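发件人：青年议题讨论组成员
收件人：青年议题讨论组邮件列表
主题：回复：Vuritz 的年轻人为什么又上街了？

各位好！

昨晚读完上一封信，我兴奋得几乎睡不着，早上六点半就爬起来写回信了。列表上好久没有人把话说得这么直，我先把原信里最要紧的几段引在下面，再一段一段接着讲，免得后来加入的朋友摸不着头脑。

> 大家都在谈 Vuritz 封路的事，报纸上写的是“闹事青年”，
> 镇公所写的是“受人煽动”。我在那边住了十来年，看到的
> 情形要复杂得多。封路之前，他们递过三次信，一次也没有
> 收到回音。码头扩建征了地，补偿发到了家长手里，年轻人
> 既没有分到地，也没有分到工。原先答应的学徒名额，最后
> 给了外地带来的熟手。
>
> 我的看法比较悲观。培训班办过，座谈会也开过，领导合影
> 一散，什么都没有留下。所以我想问问列表上的各位：有没
> 有哪个地方真的做成过一点什么？不要讲理论，我只想听
> 做过的事。

有的，有的！我就讲 Plundby，我在那里跟了整整两年，从头看到现在，越看越觉得有意思。

先交代一下背景。Plundby 的情况跟 Vuritz 很像，也是一条新路修过来，路两边的地价翻了上去，镇上二十岁上下的人却越来越闲。前年七月，一群年轻人把采石场的大门堵了四天，砸了两辆卡车的玻璃，后来有人受伤，有人被拘，两边都很难看。事情过去以后，采石场愿意出一笔钱，镇里愿意出一栋旧仓库，Fevo 这个小项目就是这样起头的。

Fevo 的第一期报名有 626 人，收了 113 人，走完全程的只有 19 人。我知道这个数字拿出来会有人摇头，我当时也摇过头。可是请大家听我往下说，因为最有价值的东西恰恰藏在那些中途离开的人身上！项目组做了一件我在别处很少见到的事：他们挨家去问，你为什么不来了？问回来的答案没有一条是“懒”。有人是交不起每天来回的车钱，有人是家里要收木薯，还有不少人说得很坦白，课上教的电脑制表，他们在镇上根本找不到一家用得着的铺子。

于是第二期整个推翻重来。车钱按周发，农忙停课两个星期，课程由学员和镇上的店家坐下来一起排。这一排可热闹了，吵了三个晚上（我旁听了其中两晚，嗓子都替他们疼），最后定下来的是修水泵、做木工、办小饭食、记账。记账这一门是年轻人自己加的，他们说以前替人干活，总弄不清楚该拿多少，这回要学会自己算。

我特别喜欢办小饭食那一组。他们从早点做起，卖给等车的人和采石场的早班，头一个月亏，第二个月持平，第三个月开始有人预订。组里当初冲在大门最前面的那几个，现在管的是进货和排班，凌晨四点半开工，比谁都准时。

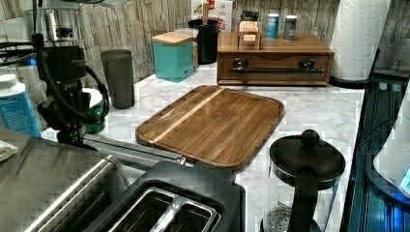
第 19 期 · 第 7 页

再说说采石场的用工。这一块是整个 Plundby 经验里最硬的骨头，光靠办班是啃不下来的。第一期的时候，采石场每次招人都由工头口头传话，消息传到镇上，名额早就没了。年轻人堵门，有一大半的火气是冲着这个来的。后来双方签了一张很短的纸，只有一页半，里面写明：凡是不需要执照的岗位，招工告示要在仓库门口贴满七天，本镇人先报，落选的人有权看到自己的评分。

就这么一张纸！我到现在还觉得它了不起。头一回贴告示那天，仓库门口挤得水泄不通，评分表贴出来以后，当场就有人不服，要求重新看。采石场那边的人脸色很不好，可是还是坐下来重看了，改了两个名字。从那以后，气氛就变了。我问过几个没被录取的年轻人，他们当然不高兴，可是说起来的口气跟前年完全两样，他们会讲“下次我把焊工证先考出来”。

当然也有没做好的地方，我不想只报喜。第一，女孩子太少，第二期开了晚班以后更少，因为夜里那条路没有灯，家里不放心。第二，仓库的租约一年一签，每到年底人心就散。第三，Nseir 那边也想照搬，派人来看了两天，回去原样办了一个，课表一个字没改，结果 Nseir 镇上连一台像样的水泵都没有，修水泵的班开了三周就停了。我听了真是又好气又心疼，他们把最要紧的那一步，就是坐下来吵三个晚上的那一步，给省掉了。

回到 Vuritz。原信里说递过三次信没有回音，我觉得文章可以从这里做起。能不能请写信的朋友帮忙打听一下，那三封信现在在哪里？有没有底稿？如果能找到，我建议先别急着谈办班、谈拨款，就拿这三封信请镇公所逐条答复，答复贴在码头入口，让人人看得见。Plundby 当年也是先有一份逐条答复，里面有好几条写的是“办不到”，可是年轻人看了反而肯坐下来，他们对我说，总算有人看过我们写的东西了。

另外，关于钱，上次有人在列表上问 Fevo 的花费高不高。我手上有第二期的账，摊到每个学员头上是 997 元，车钱和午饭都算在里面，仓库租金不算。工具是旧的，老师傅拿的是半天工钱。账目我可以扫描了发上来，只是有几页字迹很淡，等我重抄一遍。

还有一点想跟原信商量。信里用了“安抚”这个词，我每次看到都有点别扭。二十岁的人要的是活路和说话的地方，他们比我们以为的讲道理得多，也能干得多。我在仓库里见过他们为一把刨子该归谁保管开了一个钟头的会，还做了记录！这样的人，放在哪个镇上都是宝。

我下个月还要去 Plundby 住一阵，想看看第三期的排课会。列表上有哪位愿意同去的，请直接回信给我，住处简单，路不算好走，早点管够。Vuritz 的朋友如果能来一两个年轻人，那就再好不过了，车钱我去想办法。

盼着读到大家的回信，尤其盼望有不同意见的！

祝好

列表的一位老读者

又及：那张一页半的用工约定，我有复印件，要的人请在回信里写一声，我统一寄。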